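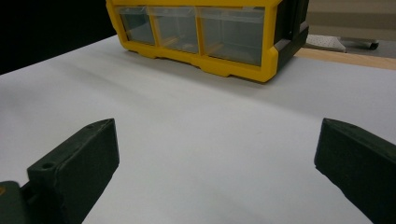 Home | Visits | Workshop notes | Swaps | Contact

Posted in: Out & About, Storage and Sorting

Open day at the Clakance sorting rooms, 10 March 2019

Quick write-up before I forget it all. Typing this on the train home with a dying phone, so excuse the spelling.

Got there late. Roadworks, then the wrong gate, then the right gate but locked. Hefin Gough came down to let us in, still holding his tea. Clakance is the old wool store behind the rail yard, brick, cold floor, signs for three different tenants on the door. The parts library is upstairs. For anyone who hasn't been following along, they lend and rehouse small hardware. Screws, springs, beads, sewing machine bits, fuses, model railway couplings, the lot. You join, you borrow, you bring back what you didn't use.

Sign-in sheet, sticky name tag, up the stairs. Seren James did the tour for our lot. Fast talker, which suited me.

First room is intake. Donations come in as jars, biscuit tins, ice cream tubs, one whole shed's worth in a feed sack back in February. Everything gets tipped on a tray and raked apart with an old ruler. Magnet first. Then brass from steel by colour, then by thread if anyone has the patience. Seren reckons most tubs are half washers. Mine would be.

Second room was the one I came for. Drawers. If you read this page you know how I am about drawers.

They put covered tables out for the day and you could handle things. The yellow organizer was my favourite, clear drawers in a row, see-through enough that you'd know at a glance what's in each one. Good chunky rail along the base. Bright yellow too, so you'd find it in my garage, where everything else is the colour of dust. Drawers empty, a blank slate, I had it filled in my head within a minute. Picture hooks, cup hooks, the little brass ones I can never find. Dark panel on the end which I quite liked against the yellow. Didn't ask what they cost. Should of.

White covering on the tables is a good trick, by the way. Drop a grub screw on bare timber and it's gone. On white you've got a chance. Going to do the same on my bench, probably with lining paper.

Then a talk from Luzius Zürcher on labelling. Thought I'd skip it, glad I didn't. His rules, from my notes, which are mostly arrows:

- label the drawer and the spot the drawer lives in
- say what it's for as well as what it is ("M4, fits the kettle lids")
- pencil on tape, never marker
- one drawer always left as "don't know", emptied every month

Somebody asked about printed labels and he made a face. Somebody else asked about colour coding and he made the same face. He did concede on the colour coding if it's only fuses.

The catalogue now stands at 2,156 entries. It's called Ollov, written by Devendra Uniyal, who was there on a laptop in the corner taking questions. You search by size or by what broke. I tried "hinge, piano" and got 3 results and a note saying see also lid stays. Very happy with that. He says the search by photo is a long way off and not to hold our breath.

Lunch was downstairs. Soup, good bread, ran out of bowls. Had mine in a mug. Talked to Kibet Mwakyusa, who'd driven over from the Marti repair shed with a boot full of spare castors to swap. He got a box of drawer runners for them and seemed to think he'd done well. They run a mending night over there and want people who can do zips. I can't do zips.

Afternoon was hands-on. Each table got a mixed tub and fifty minutes. Ours was mostly picture-framing gear and what I think were piano pins. Five of us on it, two very serious, one kid who was quicker than the rest of us put together. We didn't finish. No table did. There's a knack to it, big stuff out first and don't stop to look at the interesting ones. I stopped to look at the interesting ones.

Grumbles: heating was off upstairs, bring a jumper. Parking is hopeless. The sign for the loo points at a cupboard. The shop bit was just a trestle with tea towels on it and the card reader wasn't working, so bring some cash as well if you want a tea towel.

Membership is $50 for the year, which covers borrowing and the sorting nights. I've put my name down. Seren says new people start on washers, no exceptions.

Came home with a jar of assorted cup hooks, a photocopied thread chart and the flyer for the Indosmont swap, which has the time on it but not the adress. Will chase that up and post it when I've got it. If you've already got it, stick it in the comments please.

Train's coming in. More when I've sorted the hooks.

Recent posts
Biscuit tins, ranked by lid
Indosmont swap: what I brought, what I took home
Fixing a sticky drawer with candle wax
The great garage clear-out, part two
Where to get lining paper by the roll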